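20 November 2020

# Handout 6: Getting the towel cell ready, and keeping it ready

Last time we ran out of minutes just as I was getting to the part I like, so I'm writing it all down and you can read it on the bus. This is the routine for the Pralik cell, the one with the red arm and the green table. The Nallau cell next door uses the same checklist with a different homing order, and I'll hand that one out separately.

## Before power

Go to the white table first and find the yellow box with the red button. Press it. Then twist it out again and make sure it moves freely (it got sticky back in June and we lost a morning to it). After that, follow the arm's cable with your eyes from base to controller. I know, there are a lot of cables down there! You don't have to tidy them. You do have to make sure none of them crosses the path of the elbow, and that nothing is pulled tight when you lean on the table.

Feel the green cover with your flat hand. If there's a ridge under it, smooth it toward the back edge. A ridge of cloth throws off the touch height more than you'd think, and then you spend half an hour blaming the fingers.

## Touch height

The touch height is how low the gripper goes before it closes. Ours lives in a parameter file called `lornia_table.cfg`, and you'll see two numbers in it that matter to you:

- `z_touch`: currently 19, in millimeters above the flange reference
- `close_wait`: currently 500, in milliseconds

Please don't edit both at once. Change one, run five grasps, write down what happened, and only then touch the other. I've had groups come to me with a cell that was "worse somehow" and four edits nobody could put back in order.

For the check you want two kinds of load on the table: the towel bunched up, and the towel laid flat with a small packet by it. Watch from the side as well as from the head view. From the head, the arm hides a good part of what the fingers are doing, and the side view makes up for that.
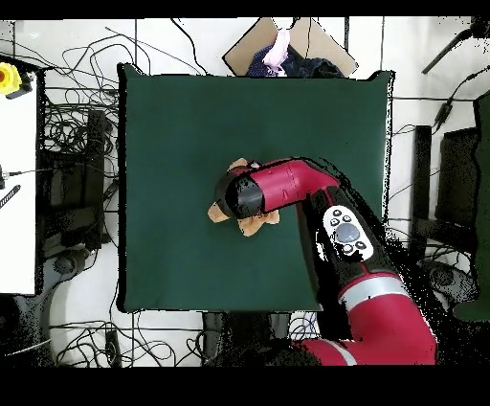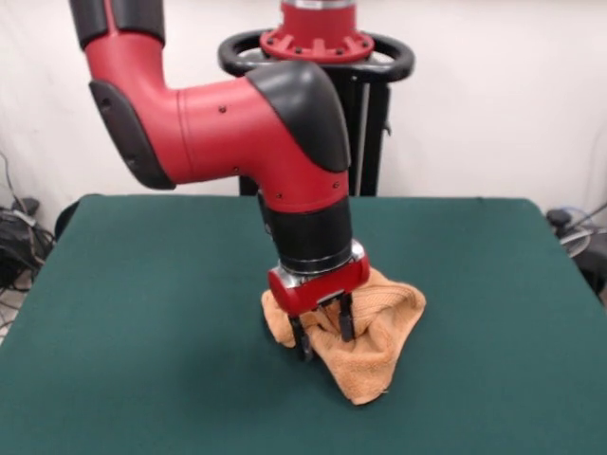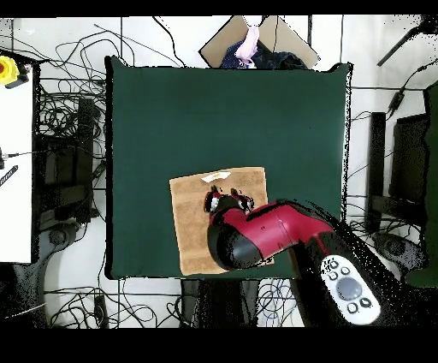
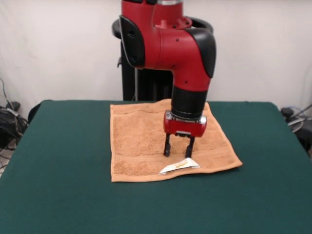 *Fig. 6.1. Touch height check on the green table, with the towel as load.*

With the bunched towel, go slowly and stop as soon as the cloth starts to gather between the fingers. If the fingers are bending the table cover, you've gone too low. With the flat towel I look for a small gap under the tips before the final step down, and I mean small! Get your eyes level with the table (arm stopped, please) and compare both fingers. If one sits lower than the other, leave `z_touch` alone and check the mounting bolts at the flange.

## Finger care

Terry cloth sheds. The lint works its way into the finger slides, and the first sign is a slow close on one side. So, every 39 cycles:

1. Park the arm and press the stop.
2. Open the fingers by hand and brush the slides with the soft brush.
3. Wipe the tips with a dry cloth. No alcohol on the pads.
4. Release the stop, home the gripper, do one empty close.

If the empty close sounds scratchy, brush again. If it still does, fill in a Van Wyk service card and leave the cell alone until somebody has opened the gripper up. The card wants the cycle count off the log screen, which read 2806 when I wrote this, so yours should be higher.

## Putting it back

Home the arm, press the stop, fold the towel. Copy your config file to the shared folder with your group number in the name, then restore the standard one. I do check.

For next time: run the check in both load conditions and bring a half page on which one was more sensitive to `z_touch`. Sketches are fine. Also read the section in the course reader on grasping soft things, at least up to the part about friction, as we'll need it when we swap the pads.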